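Trirkstead Kitchen Notes

Welcome, and thank you for stopping by! I put this folder together over a good many evenings, and it covers the small everyday business of keeping a kitchen counter in order - plates back in the rack, mugs on their pegs, tea in the drawer where a person can find it.

What's inside

There are 305 short entries, each one a single bit of tidying with a few lines of notes. Of those, 139 deal with dishes, 76 with drawers and cabinets, and 41 with tea, coffee and other dry goods. The rest are odds and ends that I never found a proper heading for (sorry, I did try).

How the entries are named

Every entry starts with the place, then the thing, then where the thing belongs. So "rack, plate, upright" is a plate that lives standing in the rack. I went back and forth on this with the older Medina list, which put the thing first, and I still mix them up now and then - please write to me if you spot one.

Counter layout

The rack sits at the back right and the drawer cabinet on the left, with the toaster oven behind it. The mug tree goes up front. Plates are listed by color, so look for grey, pale blue and yellow. The tea box is filed under "drawer", even in the entries where the drawer is open.
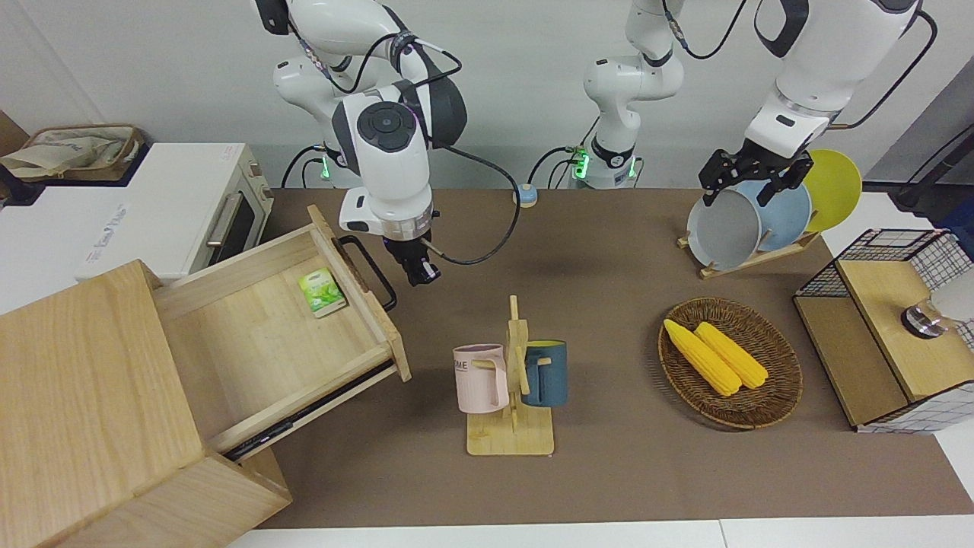

Using and sharing

Copy whatever is useful to you, and keep this page with it if you pass it along. Corrections are always welcome.

Ravindran Kulkarni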